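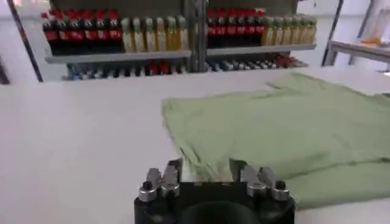
Reading time: 4 minutes

How to fold soft cotton things on a table, so they stay flat in the drawer

by Xiaoqing Su

When I moved to my first flat I was folding everything on the bed. The bed is soft, the cloth sinks in it, and each fold comes out a little crooked. After some years I changed to a table, and I will never go back. In this page I write my method for tea towels, T-shirts and other light cotton pieces. It is a slow method in the first week and then it becomes quick.

What you need

A table with a smooth top, wiped and dry. Mine is white and I like this colour very much, as I can see every crumb before it goes on the cloth. A cloth in a soft colour, like sage green, is easy to see against it also.

Two clean hands. No iron, unless it is for guests.

A piece of cardboard, 30 cm long, if you want all your folds to be the same width. I cut mine from the side of a Berken box. You can use a magazine.

Step 1. Put the cloth down on one side

Do not put it in the centre of the table. Lay it on the right half if you are right-handed, and keep the left half free. You will need the free half later, for turning the piece over and for starting your pile. Many people spread the cloth over the whole table and then they have no place to go.

When the cloth first comes down it will be full of creases. Leave it for a moment and look where the straightest edge is. On a towel this is usually the hem. On a T-shirt I use the bottom hem, never the neck.

Step 2. Open the flaps

Cotton likes to fold over itself at the seams. Slide one finger under any part which is lifted and lay it back flat. Be patient with the corner nearest to you, it is often bunched in a thick fold that you don't notice until the end. If you leave this fold inside, the finished piece will have a lump, and the pile will lean.

Step 3. Smooth from the middle

Put both palms in the middle of the cloth and move them slowly to the outside. Do not press hard. If you press hard the cloth moves together with your hands and you only bring the creases to another place. Small soft creases can stay. A big one across the whole width must go.

If it doesn't go, lift the cloth by the two far corners, give it one shake and begin again from Step 1.

Step 4. Make the first fold

For a towel: take the long side on the left and bring it over, one third of the width. Then bring the right side on top of it. The edges should meet, but a difference as wide as your fingernail is not a problem.

For a T-shirt: turn it so the front is on the table. Place the cardboard in the middle, just under the collar. Fold one side over the cardboard, and fold the sleeve back on itself so it does not stick out. Do the same on the other side. Pull the cardboard out from the bottom.

Step 5. Make it short

Now you have a long strip. Fold it in half, and in half again. For a shallow drawer I prefer thirds, and then the piece can stand up on its edge. My drawers are 14 cm deep inside, and a medium T-shirt in thirds goes in without touching the top. Measure your own drawer before you fold the whole basket! I did not, and I had to do all of it twice.

Step 6. Turn and stack

Flip the piece to the free side of the table with the round fold facing you. Put the next one on top in the same direction. When the pile starts to slide, it is high enough and you should start a new one.

Some questions I receive

Can I fold when it is a little damp?
Please don't. The smell comes after 2 days and you must wash everything again.

My fabric is slippery, what can I do?
Put a cotton towel under it on the table. It holds the slippery one in its place.

Does the colour of the pile matter?
Only for your eyes. I put light colours at the front and dark at the back, my sister does the opposite.

Last updated 12 May 2026. In June I will add the fitted sheet, which I am still practising.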